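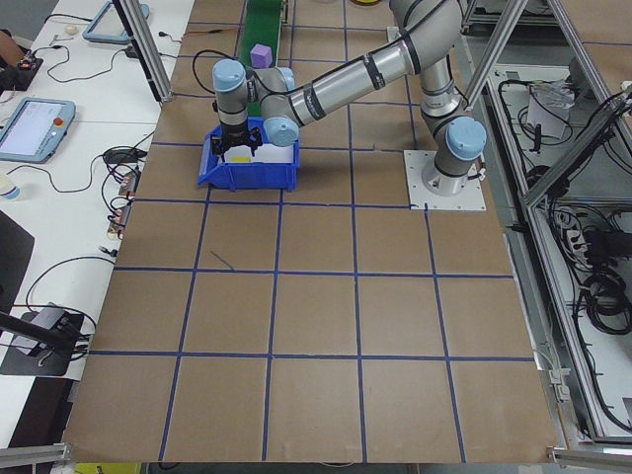
# Sorting bench, Hà room: small parts, bins and belt

Page maintained by Nhàn Tôn for the Prutinia workshop. The bench is used for sorting trials with small colored objects, blue storage bins and a short green conveyor. Bench plan and parts list are in the Prorna folder, sheet 17.

**Bin and belt.** The blue bin has an open front lip, so the contents can be checked without lifting it. White sheet in the bottom, small yellow object on the sheet. The purple cube is on the belt behind it.

**Board.** Brown surface, blue tape in both directions. Positions are logged by column, then row. Tape is replaced in January. One roll of the Truner tape is enough for 2 boards, and offcuts under 200 mm are thrown out.

**Plates.** Two round plates, yellow on the left and pale light blue on the right, set side by side on the grid with a small gap between them. The bin is at the top end of the belt in this layout.
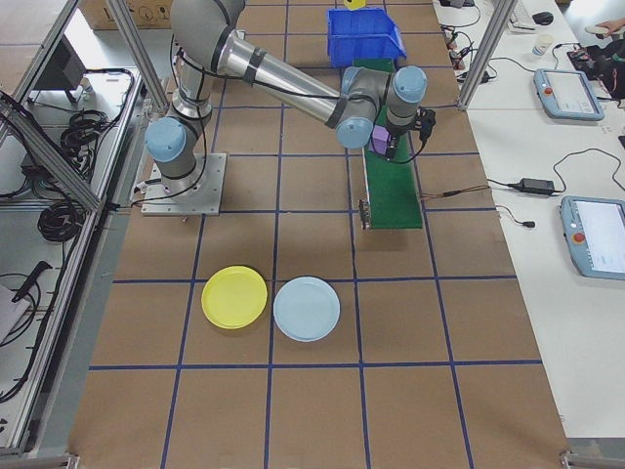

Plates are logged by color and grid square, in the same way as the bin. If a plate crosses a tape line, the square holding its center is the one written down. Bin position is recorded at the front lip.

**Side table.** Teach pendants and their cables stay on the white table. Cups are tolerated there but go back to the kitchen by 6 p.m.

Layout numbers run to 69. Older layouts are on request from Nhàn.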